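2025-11-06

I have been meaning to write up how I sort parts since June, when I moved the whole business out of the closet and onto two tables. A couple of people asked about the trays after my last post on the Grondberg radio, and I didn't have a good answer then because I was still changing things every week. It has settled down now.

Some background first. I take apart small broken electronics and keep what might be useful. Toys, game controllers, a few kitchen timers, whatever turns up in the free box at the Tabrizi thrift store. For years everything came apart on one surface and went into one coffee can, and when I wanted a particular part I dumped the can out. That worked while the can was small. By last winter it was three cans and a shoebox, and I bought a new switch for a lamp when I am sure I already had one in there.

The tables are plain white ones, pushed together. I wanted white because dark screws show up on it and because my eyes aren't what they were. The seam between the two bothered me at first. Small screws find it. I tried tape over it, but the tape collected dust along both edges and looked worse than the gap, so I pulled it off again.
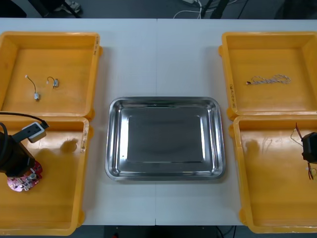
Trays do most of the work in this setup, and I'd start with those before buying anything else. I got mine from Dirnent, the restaurant supply place out past the freight yard, where they were sold as bins for dry goods. What I like is that they're shallow with thick rounded rims, so I can see the floor of the tray from my chair and there's an edge to get hold of. The four yellow ones go down the sides, two and two, and the steel pan sits in the center, across the seam, which also happens to deal with part of my screw problem. Upper left at the moment has two of the tiny silver parts with wires on them, and the pink circuit board belongs in the tray below. The labels are just handwritten on the inner rim. I write them running along the rim so I can read them by tilting my head, and I've never felt the need to get out the label maker.

A word on the categories, because I got this wrong several times. I began with 11 of them. I had separate homes for switches, motors, connectors, speakers and so on, and I spent more time deciding than sorting. A motor with a switch still soldered to it could go in either place, so it went in neither and sat on the table. Now it's simpler:

- small parts that still have their leads
- bare circuit boards
- loose hardware
- anything I can't identify yet

The steel pan isn't a category. It's for whatever I'm working on right now, and it gets emptied before I quit for the day. That's the only firm rule I have. Anything left in it after supper goes in with the unidentified stuff, and I deal with it on a rainy day.

Boards get their own tray because they scratch. If you toss them in with screws you end up with nicked traces, and then you're chasing a fault that you made yourself. I also try to put them down flat. I used to stand them on edge like records, which saved space, but they kept slumping over.

For wires, I leave them attached and as long as they came. I used to clip everything short to be tidy. Then I'd need another inch and have to splice. If there's a connector on the end, it stays on too – those little plugs are a pain to match later.

Inventory is kept in a paper notebook. I tried Zinance, the home stock program, for most of a month and got as far as 273 entries before I gave up. It wanted a part number for everything and most of what I pull has no number at all. There's nothing wrong with it if you buy your parts new. The free plan goes up to 4000 items, so I wasn't going to run out of room, only patience. The notebook has one line per device I've taken apart and a note of which tray the parts went to. Good enough.

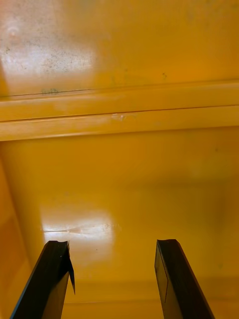
Cleaning is the piece I've neglected. Old electronics are dirty inside, with gray fluff and that brown film from decades in somebody's kitchen, and it all ends up on whatever is underneath. Yellow hides nothing. Under the light the glossy part glares almost white and every dark speck stands out against it, and then there's a small greenish-gray smudge down near the ledge. The flat areas I can wipe in one pass. The thin groove along the top of the ledge is slower going, and so is the seam below it, and a cloth just rides over both. I use a soft toothbrush with dish soap and warm water, then a dry rag.

Don't use solvent. I tried a little on the underside of a spare tray and it took the shine right off.

I've decided on a wash every 6 weeks, written on the calendar so I'll do it. Between washes I knock the trays out over the trash can – after checking them for springs.

Still to do: a better light on the left side, since I'm right-handed and have been working in my own shadow, and something with a lid for batteries. The batteries are in a jar on the windowsill for now. I also have the rest of the Grondberg to strip, mostly the tuning section and the speaker, and I expect that will fill the hardware tray by itself.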